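Flilico サッカー用GPSトラッキングベスト 製品ページ
販売：Demevance 競技用品部

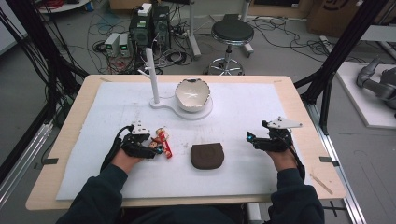
両手に黒い器具を装着した作業。左手側に赤と白の菓子の包み。

更新日：2025年7月29日

先に書いておきますが、このベストを着てもサッカーはうまくなりません。走った距離、スプリントの回数、最高速度が手元に残る、それだけの道具です。メーカーの資料には「勝てるチームをつくる」とありますが、当店ではその文句を使わないことにしました。ローテーションに悩む監督が、誰をどれだけ休ませるかを考えるときの材料の一つ、というくらいの見方で読んでください。

製品の概要
伸縮素材のベストと、背中のポケットに入れる小型センサーの組み合わせです。試合後にセンサーを外し、付属の充電台に戻すと記録が転送されます。専用アプリの名前はBrerkineといいます。日本語表示には対応していますが、訳はあまり褒められません。「負荷」と「負担」が画面ごとに入れ替わっていて、同じ数字を指しているのか別の数字なのか、説明書を読んでもはっきりしませんでした。問い合わせたところ、同じものだそうです。

測れるもの
総走行距離
スプリント回数と最高速度
加速と減速の回数
ポジション別のヒートマップ（屋外のみ）

測れないもの
判断の速さ、球際の強さ、戻る気があるかどうか。カタログには「メンタル指数」という項目も載っていますが、算出方法が公開されていません。メーカーに二度尋ねて、二度とも「独自の方式」という返事でした。当店では評価の対象から外しています。

セット内容
ベスト 2着（サイズは注文時に選択）
センサー 2個
充電台 1台
洗濯用ネット 1枚

チーム用のセットもあり、こちらはセンサーが8個です。登録選手全員分をそろえたいという相談をよく受けますが、まずは中盤とサイドの選手だけで一か月使ってみることをお勧めしています。全員分の記録を毎試合きちんと見ているチームを、当店はあまり知りません。

電池について
公称は「終日」です。親善試合と午前の練習が重なった日に使ったところ、夕方には残量が30％を切っていました。一試合なら問題ありません。大会で日に何試合もこなすなら、合間に充電してください。寒い時期はさらに短くなるはずで、11月の夜間練習で使う予定があるなら余裕を見ておくべきです。

精度について
ここが一番意見の分かれるところです。陸上トラックの直線100メートルを歩いて測ったときは、気になるほどのずれは出ませんでした。ところが屋根の大きいスタジアムや、校舎に囲まれたグラウンドでは位置が飛びます。ゴールキーパーがタッチラインの外を走り回っている地図ができあがったこともあります。屋内のフットサル場では、距離の数字そのものを信用しないほうがいいでしょう。急な切り返しの回数も少なめに出る印象です。

他社製品との比較表は載せていません。測り方がそろっていない数字を並べても、高いほうがよく見えるだけです。

使用者の声
「控えに回した選手に理由を説明しやすくなった。ただ、数字だけで外したと思われるのも困る」
Aled Voyle（社会人チーム コーチ）

「最初の二週間は選手同士で最高速度の競争になってしまい、練習になりませんでした。今はアプリを私しか見られない設定にしています」
Myfanwy Prosser（女子ユース 監督）

お二人とも購入者で、当店から謝礼は出していません。

サイズと洗濯
XSからXLまで。表記は海外基準なので、普段Mの方はSでちょうどよいことが多いです。緩いとセンサーが揺れ、加速の記録が乱れます。洗濯はセンサーを抜いてからネットに入れ、水かぬるま湯で。乾燥機は使えません。抜き忘れたセンサーの故障は保証の対象外です。

公式戦での使用
大会によって着用の可否が違います。親善試合なら相手と審判の了解で済む場合がほとんどですが、リーグ戦や杯戦では要項を必ず確認してください。「国際基準準拠」という箱の表示は、お手元の大会で使えることを意味しません。

月額料金
本体の購入とは別に、記録を一シーズン分より長く保存するには有料登録が必要です。箱の表にはこの説明がなく、裏の小さな字にだけあります。無料のままでも直近の試合の記録は見られますし、表計算用のファイルに書き出すこともできます。こまめに書き出せる方なら、有料登録はいらないと思います。

試着と貸し出し
長野のショールーム「Nagano」で全サイズを試着できます。チーム用セットの貸し出しも受け付けていますが、台数が少なく、シーズン中は待っていただくことがあります。貸し出し中の記録は返却時に消去しますので、必要な分は先に書き出しておいてください。

返品
未開封に限り受け付けます。センサーの初期不良は交換します。「思ったより走っていなかった」という理由での返品は、お受けできません。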